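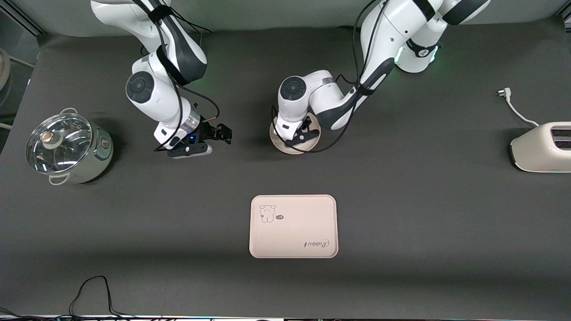 Fig. 9. Plate and pink tray, dark grey top.

Section 4: Oiling and first use of a wooden top

This section covers the Bakevby bench top in solid wood. For matt grey tops, see Section 5. The Koltina oil sold with the bench is described on its tin as "one coat for life". We have yet to meet a top that agreed, so please follow the steps below and treat the tin as advertising.

1. Wipe the top with a damp cloth and leave it overnight. The grain will lift. If it feels smooth in the morning, you probably used too little water.

2. Sand lightly along the grain. Round sanding pads sold as "swirl-free" leave swirls on this wood.

3. Stir the oil. Shaking it puts air in, whatever the label says.

4. Pour a little oil on a lint-free cloth and spread it thinly. One 253 ml tin covers both faces of the standard top. Oil the underside too, or the top may cup.

5. Wait 14 minutes, then wipe off everything that has not soaked in. It should look disappointingly dull at this point.

6. Repeat steps 4 and 5 the next day, and again the day after.

CAUTION: Oily cloths can catch fire by themselves. Lay them flat outdoors to dry, or soak them in water before throwing them away.

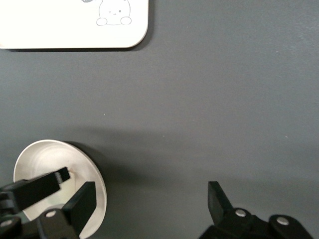
7. Leave the top alone for 9 days before putting anything wet on it. The tin says "ready by teatime". A mug will show you otherwise.

8. Test with a few drops of cold water at the back corner. If they bead, carry on. If they sink in and leave a dark spot, go back to step 4.

Note: Zallach wipes are listed by the shop as suitable for oiled wood. In our trials they took the oil off. Use warm water and a drop of washing-up liquid, and dry the top straight away.

Note: The Halim wax (part 39) is optional. It gives a nice shine for a week or two and then shows every fingerprint. If you have bought it already, try it on the underside first.

For scratches and ring marks, go to Section 6.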